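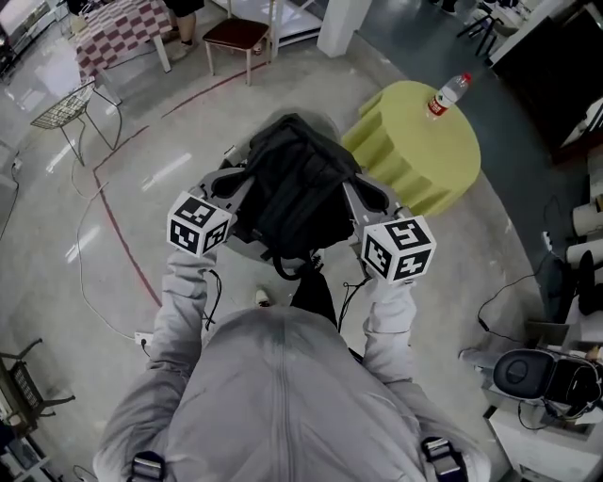

4.2 Where bags are put down

The first result concerns the floor. Of the 3,197 bag placements recorded in the Grallader common room over the eight weeks, more than half were on the floor, and this held for every part of the day. Chairs came second, tables a distant third. The wall hooks beside the north door, which the Hultmont fit-out plan lists as the main storage for the room, were used so seldom that we have left them out of the comparisons below and return to them only in Section 4.5.

We defined a placement as any occasion on which a bag left a person's back, shoulder or hand and came to rest on a surface. Moving the same bag from a chair to the floor made a second placement. A bag that was set down, opened and picked up again without changing surface was one placement, however long it stayed. Shopping bags, satchels, laptop sleeves with handles and sports bags were all included. Lunch boxes were not, unless they were carried inside something else.

Backpacks made up the largest share of the bags by a wide margin, and most of what follows is about them. They behave differently from other bags for a simple reason of shape. A satchel with a flat base will stand by itself. A soft backpack stands only if it is full, and a part-full one folds forward or falls to the side unless it has something to lean on. In practice people looked for a table base, a chair leg or their own ankle. Several people in the follow-up interviews told us they did this without thinking, and two said they had never noticed it until we asked.

Figure 3 shows a black backpack held clear of the floor next to one of the round tables. The points that matter for this section are the short distance between bag and table, the scalloped base that comes down beside it, and the top handle loop. We come to each of these in turn.

Distance to the table. Bags on the floor were nearly always within arm's reach of a seated person, and usually closer than that. Observers marked each one on a printed plan of the room, and when the 200 plan sheets were laid over each other the marks formed a tight ring around every table with almost nothing in the open floor between. The ring was tightest around the round tables. Around the rectangular tables it stretched out along the long sides and thinned at the ends, where people sitting across the corner from each other tended to share a spot for both bags.

Table bases. The room has two kinds. The rectangular tables have four legs, and a bag leaned against a leg often slid off it. The round tables have a wide base with a fluted surface, and a bag leaned against that stayed up more often. We did not expect the base to matter and had not planned to record it. Riet Hendriks, who did most of the early coding, added a column for it after the first week, and the earlier sheets were then checked again for the same information. Where the sheet was unclear we coded the base as unknown.

Handle loops. When people lifted a backpack from the floor they took it by the top loop far more often than by a shoulder strap. This was the case even when the next thing they did was to put it on. The usual order was loop, then a short lift to knee or table height, then one strap over one shoulder. Lifting by a single shoulder strap was mostly seen when people were already walking. A few bags in the sample had a broken or missing loop, and their owners reached for the place where it would have been before changing grip.

Other things on the floor and tables

Bags were not put down in an empty room, and part of the variation between tables comes from what else was there. We looked at three kinds of object: drink bottles, cables and table coverings.

Bottles were the most common item on the round tables after phones. They were left standing or lying, and those lying down tended to end up toward the rim, as with the red-capped plastic bottle in Figure 3, which is on its side near the back edge of the tabletop. A bottle on a table made it less likely that a bag would be put on the same table, even if there was plenty of room left. In interviews people gave two explanations. Some were worried about knocking the bottle over. Others read it as a sign that the table was taken and put their bag, and themselves, somewhere else. We can't separate these with the data we have.

Cables had a clearer effect. The room has few wall sockets for its 80 seats, so extension leads and power strips are set out on the floor, and the leads shift a little each time someone moves a chair. People avoided putting bags on top of a lead. They did not avoid putting bags beside one, and the spots right next to a power strip were among the busiest on the plan sheets, for the obvious reason that people wanted to charge something kept in the bag. The result was that bags and leads gathered in the same places. White leads on the pale grey concrete are also harder to see than dark ones. Two of the people we interviewed said they had caught a foot on one.

Table coverings had only a small effect on the floor counts but a larger one on the tables. Some of the tables carry a checkered cloth, red and white, and bags were placed on these less often than on bare tops. People described the cloth tables as being for eating. One person said that putting a bag on a tablecloth felt rude, although she was happy to put it on the same table in November when the cloth was away being washed. Chairs drawn up to the cloth tables held more bags than chairs elsewhere, which suggests that the bags that would have gone on the tabletop moved to the nearest seat.

The chairs themselves should be mentioned. The white wire-mesh chairs are light, and a heavy backpack hung over the back can tip one when no one is sitting in it. Regular users knew this and put the bag on the seat. Visitors hung it on the back. We saw enough tipped chairs in the first two weeks to add them to the sheet, and the number dropped later on, probably as new users got used to the furniture.

The painted line

The curved red line on the floor was painted before the current furniture arrived and has no official use now. We had assumed that it would make no difference. On the plan sheets, though, few bags sit across it. They are on one side or the other, often close to it, in a way that looks more orderly than chance would give. Bemberg and Ghasemi found something like this with carpet tiles in a library reading area, where bags were lined up with the edge between two colours. Their explanation was that people use any visible edge as a guide when they put something down in the open. That fits what we saw, but the line in our room also runs through a gap between tables that is used as a path, and people may only have been keeping the path clear. A room with a line and no path, or the other way round, would be needed to tell.

Floor finish

The floor is polished concrete and shows the overhead lights as bright streaks. Before the study the building staff told us that users had complained about the floor being cold and hard to keep clean, and we thought this might push bags onto the chairs. It did not do so to any great extent. When asked, most people said that they would put a backpack on this floor but would not put a cloth shopping bag or a handbag on it. The placement counts agree with them. Handbags went on laps, chairs and tables, and were on the floor so rarely that each case could be looked at individually. In most of those the table was full.

Rainy days were the exception. On those days more bags of every kind were kept off the floor near the doors, while the far end of the room looked much the same as on any other day. We take this to be a matter of what had been walked in from outside, though the observers did not record the state of the floor and we can only say that the change followed the weather.

Checks on the coding

A second coder went through a sample of the plan sheets without seeing the first set of codes. Agreement was high for bag type and for surface, and lower for whether a bag was leaning or standing free. Most of the disagreements were over soft backpacks under rectangular tables, where a bag may touch a leg lightly without being held up by it. We settled these by discussion and kept a note of each one. Leaning and free-standing bags are therefore reported separately only for the round tables — for the rectangular tables they are combined into a single floor category in all of the tables in Section 4.3.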